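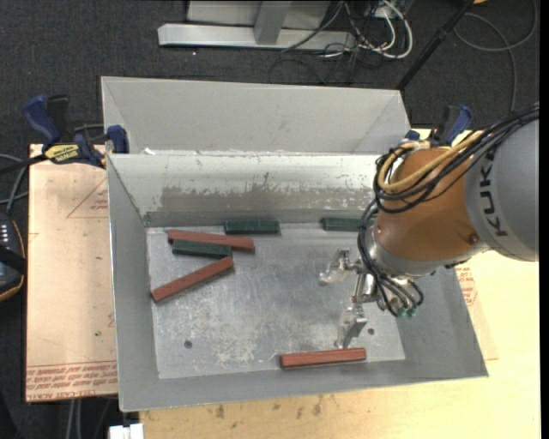
Moltora Stores & Packing, Bay 2

Friday, gone six

Quick one before the bus. Feet killing me.

Spent most of the afternoon on blocks. Green ones, red-brown ones, all the same sort of shape, all over the floor of the big grey bin. Signe calls them red, Cletus calls them brown, label on the shelf says neither. I've put "rust" in the book and they can both lump it.

The bin wants replacing, or a proper going over at least. Far wall is scraped to bits low down, flaky along the edges, and the floor's all scratches and cloudy marks. Had a go at a corner of it with the Tekex paste on my break. Came up a bit. Not much. Cletus says leave it, a bin is a bin. Easy for him, he doesn't have to write the condition sheet.

Also the two little holes in the floor. Been there as long as I have. Signe wants them taped so the grit stays put, I say tape goes manky in a week. Left it with her.

Bit of white something on the ledge at the back corner, meant to pick it up, forgot. Monday.

Stock count in the book is 69 green, 31 rust, on the shelf that is, not the ones in the bin. Should of done it this morning when it was quiet. Did it at four with the radio going and Cletus singing over it, so will check agian.

The Lalon order still hasn't turned up. Rang twice. Second time got put through to somebody in carpets. They said May, didn't say which end of it.

Nice bit of the day: Signe brought in the cardamom buns. Had two. Then another one on the way to the lockers, so three.

To do - new pencil for the book, gloves (medium, NOT large), ask about the Ojo trolley with the bad wheel, it pulls left and I've had my shins off it twice.

Bus in six minutes. Can't find my other glove.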